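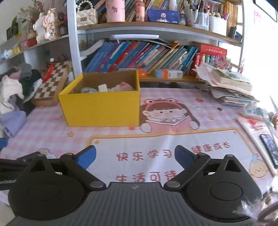

Tredton Toy Library, minutes of the July meeting

Present: Mwajuma Kashindye (chair), Awad, Festau. Apologies from the Bikthorpe branch.

1. Last minutes agreed. Spelling of Bikthorpe corrected.

2. Soft toys. Pink plush stays in the yellow box with the white block until the shelf is up. Box has no lid. Awad to look for one.

3. Games. The wooden chessboard is to be kept upright beside the box. Festau to check the chessmen.

4. Clothes. The heap by the box needs sorting. Left over to next time.

5. Money. 105 pounds in hand. Labels to cost no more than 2 pounds a sheet.

Closed 8.40 pm.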